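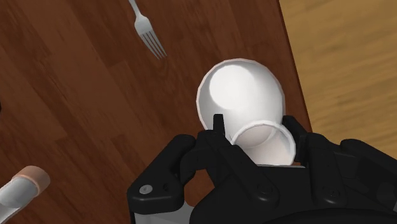 Leilani Villanueva
Staff writer and former test engineer, Ernemport

I have a soft spot for a simulated table. Dark planks, one fork, a white cup pinched in a black gripper, not a speck of dust anywhere. My own kitchen table has never looked like that, and I'd quite like it to. So when I grumble about how people report results from tables like this one, please know it comes from affection.

My grumble is about the single number. You know the one. A group trains a policy to pick things up and move them about, runs it in a simulator, and the abstract says it managed such and such per cent. Everyone nods, somebody puts it in a bar chart next to last year's number, and off we go. I did this for years myself! I had a spreadsheet I was very proud of.

What changed my mind was a small study we ran last November with a benchmark called Setora. So-ying Fang built most of it, and she had the idea of scoring the grasp separately from the task. Instead of asking only whether the cup ended up where it was meant to go, she also logged how it was held on the way: by the rim or by the body, upright or tipped over, and whether the gripper had a decent hold or was hanging on by a corner. We ran 455 episodes. Two policies came out level on the usual score, near enough that I'd have called it a draw and gone for lunch.

They weren't remotely alike. One took the cup the same sort of way nearly every time. The other would take it by whatever bit it met first, tilt it over, and still get it home, which I found rather charming until Lyle Haverford asked me whether I'd let it carry tea. (I would not.) In the simulator those two habits earn the same tick in the same box, and if you only publish the tick, the person choosing between them has nothing to go on.

Now, there's a reply to this and I've heard it from people I respect. Soledad Benavides, who runs the evaluation work at Kaczmarczyk, puts it best. She says that once you start scoring how a thing was done, you smuggle in your own taste. Who says a cup should be held upright? If it's empty, hold it how you like! A person unloading a dishwasher grabs cups by the rim, sideways, two at a time, and we don't mark them down for it. I think she's right about that, and it's why I don't want a style score added to the total. Please don't give me a weighted average with a fudge factor for elegance. I just want the second column printed.

It costs next to nothing, either. A simulator already knows where every fingertip is and which way up the cup is at every step. We throw all of that away and keep a yes or a no. On a real bench you'd need extra cameras and a very patient student to get the same thing, and here it's sitting in memory for free. Our logging added 8 lines to the config and made the runs no slower that I could notice.

The other thing I'd ask for is fewer averages over seeds and more of the actual spread. We used 10 seeds for each policy, and one of them was plainly rotten. Fold it in with the rest and it disappears. Roscoe Escobedo wanted to drop it as an outlier and I nearly let him, and then we looked through its episodes and found it had learned a perfectly consistent grip that slid off the cup whenever the handover came at an angle. I learned more from that bad seed than from the other nine.

I'm told the next release of Clitow will let you export grasp poses with the results, which would take away the last excuse, mine included. Until then I'd settle for an appendix. Pick 200 episodes at random, before you've looked at any of them, and put up the moment of grasp from each, the ugly ones too. I'd scroll through every one of them with a biscuit on a Monday morning and be perfectly happy.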